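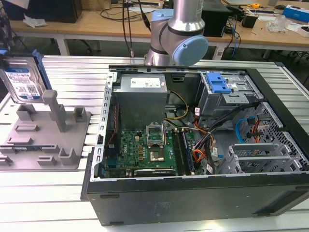 A desktop computer with its side panel removed.

Preparing an office computer for disposal

This guidance applies to all staff at the Irley office who hold a desktop computer due for replacement. It was last revised on November 10, 2020 and replaces the notes issued in June.

Before you begin

Check that the computer is on the replacement list. Machines that are not listed must stay in use until Support Services has agreed otherwise in writing. You will need the asset number, which is 2 letters followed by digits, and the name of the person to whom the computer was issued.

Step 1. Move your files

Copy any work you wish to keep to your team folder. Personal photographs and music should go to your own storage and may not be placed on the shared drive. Each team folder has a limit of 80 gigabytes. Teams that need more should write to Định Chu in Support Services before copying anything.

Step 2. Sign out of licensed programs

Open Prokska and choose Release Licence from the Account menu. The office holds 68 licences, and one that is not released cannot be given to another member of staff. Do the same for Cimach if it was installed for you.

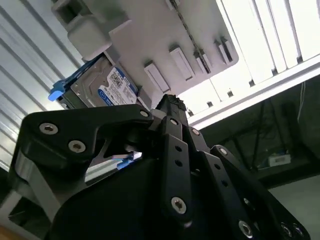
Step 3. Complete the disposal form

Form 232 is kept in the Forms section of the staff pages. Fill in parts A and B only. In part B, state whether the computer has held payroll, health or client records – if you are unsure, tick Yes. Your line manager signs part C.

Step 4. Hand over the computer

Shut the computer down fully and unplug it at the wall. Bring the power lead with it. Monitors and keyboards are dealt with separately and should be left on the desk. Staff must not remove or wipe drives themselves; drives are erased by Support Services, and a certificate is sent to the line manager.

Staff in the Tôn building should book a collection, as there is no drop-off point on that site.

Keep your copy of the form until the certificate has been received.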